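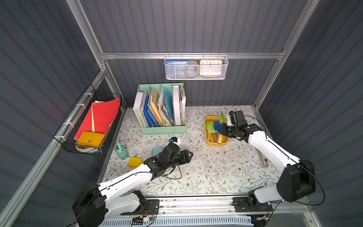 Joanne Pelkey

4. Missed Matches in the Ilach Amateur League

4.1 Setting and records

The Ilach league is an open amateur competition for teams of two or three players. It is played online except for the final round, which takes place in a rented hall in Briretti. Teams pay a small entry fee, choose a division, and are given one match a week through the season. There is no qualifying stage. A team that wants to play can play, and this is a large part of why the league has so many first-time entrants.

We worked from the match records kept by the league's scheduling tool, Coro, as they stood on 11th October. The records cover one full season, which began in February. They list 296 teams and 810 registered players. A total of 1,336 matches were scheduled. Of these, nearly 200 were not played in the week for which they were set. We call these missed matches. The group includes matches that were later made up, matches awarded to one side because the other did not appear, and matches that both teams let lapse.

Coro stores the time of each change to a match page, so we can see when a new time was proposed, when it was accepted, and when a result was entered. It does not store messages between captains. Many captains arrange their matches by voice or in private chat and only open Coro to enter the score. For those matches the record shows a single entry, and we cannot say how the time was agreed.

4.2 When matches are missed

Misses were not spread evenly over the season. The first week had few of them. The second and third weeks had more, and the number then dropped and stayed fairly level until the last part of the season, when it rose again. The late rise was mostly among teams that could no longer reach the final round. Teams still in the running missed very few matches at any point, and the ones they did miss were nearly always made up.

The early misses look different. They came mainly from new teams, and in most cases no time had been proposed by either side. We first read this as loss of interest, but many of the same teams went on to play a normal season. A more likely account is that new captains did not know that the proposal had to come from them. The league rules say that the team listed first should propose a time. The match page in Coro shows both teams side by side on a phone and one above the other on a desktop screen, so "listed first" is less clear than it sounds.

Returning teams also waited, though for less time. Where both captains had played in an earlier season, a proposal usually appeared the same day the pairing was posted. Where only one captain had, that captain tended to write first whether or not the rules asked for it.

4.3 Team size

Teams of two missed more matches than teams of three. A team of three can field any two of its players, so one absence does not stop the match. A team of two has no such room. The league allows substitutes, but a substitute must be registered before the match is due to start, and few teams used the option. Some may not have known about it - the substitute form sits under the account settings and is not linked from the match page.

We looked at whether the gap could be explained by division, as the lower divisions have more teams of two. It remained when we compared teams within the same division, although it was smaller. In the top division there were too few teams of two to compare.

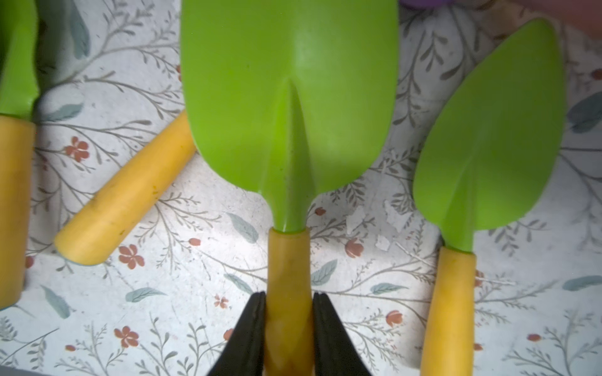

Figure 2. Trowel with a green blade and a yellow handle, on a white surface with a plant print.

4.4 The Camenzind rule

Partway through the season the league adopted a rule already in use in the Camenzind cup, a smaller event that shares many of its players. Under this rule every match has a default time. If the captains agree on another time, the default is dropped. If they do not, they are expected to play at the default time, and a team that is absent forfeits.

Fewer matches lapsed after the change, and more were forfeited. The total number of missed matches went down slightly. The change is hard to judge on its own, as it came at a point when early confusion among new teams had already eased. We also do not have records from the previous season in the same format, so a direct comparison is not possible.

The rule did shift the burden between teams. Captains who worked evenings or lived several time zones from the league office had often relied on slow back-and-forth to find a workable hour. With a default in place, a slow reply now carried a penalty. Two teams left the league in the weeks after the change and gave the default time as the reason. Both had played all their matches up to then.

4.5 Limits

The records show what was entered and when, and little else. A match that was played but never reported counts as missed in our data. The league staff believe such cases are rare, and we found only a handful where a later note pointed to an unreported result. We left these as missed for consistency.

Player ages and locations are optional fields in Coro, and most players leave them blank. For this reason we did not attempt to relate missed matches to either. Team names were removed from the data before we received it, and teams that changed their name during the season were matched by account number. Where two accounts had been merged by staff, we kept the older one.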